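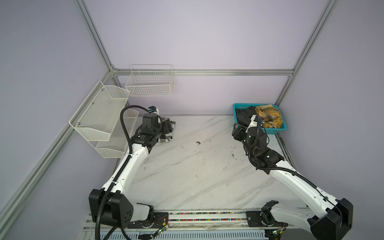 Lambros Kokkinos replied: Thanks for your patience. Stalled uploads over a Zerbridge tunnel are almost always caused by congestion on the customer's own line. Please reboot the unit, reboot the modem, run a speed test from a wired machine and send us the result. If the speed test is fine, the ticket can be closed.

Status: Open (was: Waiting on customer)
Category: Site-to-site VPN
Product: Zerbridge, current firmware
Subject: Large uploads hang between main office and Szabó office, small ones go through

Customer comment

I don't see how a good speed test closes this. The speed test goes out to the internet. My problem is inside the tunnel. Those are two different trips and only one of them is broken.

I rebooted both boxes anyway so we can cross it off. No change. Speed test attached, wired, main office. It's the speed we pay for. I ran it again while an upload was stuck, and it was still the speed we pay for.

To repeat what I put in the original report, which I don't think got read all the way down:

A small text file copies from the main office to the share at Szabó right away. Anything bigger starts, the progress bar appears, and it sits there until Windows gives up. Pulling the same file the other way works. Remote desktop connects and then goes gray about half the time. Ping never misses a reply. This began after the Zerbridge firmware update that went on by itself in January. I know you'll say the timing doesn't prove anything, and I agree, but I'd like somebody to look at it before we decide it's a coincidence.

Support comment

Hello, and thank you for the test result. We have checked the dashboard and the tunnel shows as healthy on both ends, with no drops since the last reboot. Have you considered that antivirus on the file server may be scanning large files as they arrive? We would suggest turning it off for a short time. You may also want to ask Skindalex, as your line provider, whether they are shaping traffic.

Customer comment

The tunnel shows as healthy and I believe it. It's up. It passes small packets all day long. A green light that only tells me small packets get through isn't much use to me here.

Antivirus: turned off on the server for one test, same hang, turned back on.

Skindalex: called them. They say they don't shape anything on a business line. I take that with a grain of salt too, so I tested it. I put the same file on a plain web server at Szabó, opened it to our office address only, and sent it outside the tunnel over the same line. It went up without a hitch, nearly 700 MB. Then I sent it through the tunnel and it hung at the start. Same line, same machines, same file. Closed the web server back up afterward.

So I'd like to stop talking about the line unless somebody has a reason to.

What I did next, in case it helps whoever reads this:

Ping from a main office PC to the Szabó server at the default size. Fine.
Ping with the "don't fragment" flag on and a full-size packet. No reply at all. No "needs to be fragmented" message either, just timeouts.
Walked the size down until replies came back.
Same thing from Szabó toward the main office. Here I do get the "needs to be fragmented" message, and the PC adjusts.

The silence in one direction is the part that bothers me. If a packet is too big for the tunnel, something is supposed to say so. One end says so and the other end swallows it. That fits with downloads working and uploads hanging.

What is the tunnel MTU supposed to be on this firmware? The settings page says "Automatic" and won't show me a number.

Support comment

Automatic mode picks the best value for your connection. We do not recommend changing it. Could you please try a different network cable?

Customer comment

I swapped the cable. It's still hanging. Please pass this to someone who can tell me what number Automatic picked.

Internal note made visible to customer

Escalated to second line. Config dumps requested from both sites.

Second line comment

Hi, I've taken this over. You're right that the dashboard light doesn't test packet size. From the dumps: the Szabó unit has settled on 1424 and the main office unit has kept the full Ethernet size. They should have agreed. The main office unit was also set to drop ICMP on the tunnel side, which would explain why your PCs never hear about the oversized packets. Did anyone change the firewall template?

Customer comment

Nobody here did. I keep a saved copy of the config from before the update and the ICMP line isn't in it. The template is dated to the update. I'm attaching both files so you can compare them yourself.

I'd also like to know why the two ends disagree. If Automatic can come up with two answers for one tunnel, I'm not eager to leave it on.

Second line comment

Fair question, and I don't have a full answer. Please do the following and let me know.

1. On the main office unit, set tunnel MTU to Manual and enter 1424.
2. Do the same at Szabó so both are fixed.
3. Remove the ICMP drop rule from the tunnel zone at the main office.
4. Restart the tunnel only. You don't need to reboot.
5. Repeat the ping test in both directions before you try a file.

Customer comment

Done on Tuesday after everyone had gone home. Ping with "don't fragment" now behaves the same both ways: replies up to the limit, a proper message over it. The big file went through on the first try. I ran it 9 times in a row, since once could be luck – all of them finished. Remote desktop stays up.

One thing isn't fixed. Name lookups to the Szabó server still fail now and then, maybe a couple of times a morning. I looked at port 53 traffic on the tunnel and the short answers come back while some of the long ones don't. I'd assumed this was the same fault. Now I'm less sure, given that everything else cleared up and it didn't.

Second line comment

Could be the DNS proxy on the Zerbridge keeping its own size limit. Can you point one PC straight at the Szabó server and skip the proxy?

Customer comment

One PC switched over. No failed lookups on it so far, but it's one PC and one morning, so I'm not calling it. I'll switch the accounting machines next and leave the rest on the proxy to compare.

I also tried to add the Nemurora backup client to the same test and it wants its own tunnel settings. Leaving that for a separate ticket.

Please don't set this to Solved. The upload part works with a manual number typed in by hand, and I've had no word on what happens to that number at the next automatic update. I've turned automatic updates off at both sites until I hear back.

Second line comment

Understood. Leaving it open and linking it to the firmware defect. I've asked whether manual MTU values and edited firewall rules are kept across updates and will post the answer here.

Status: Open, pending vendor
Title changed to: MTU mismatch and ICMP drop on tunnel after automatic update; intermittent DNS failures through proxy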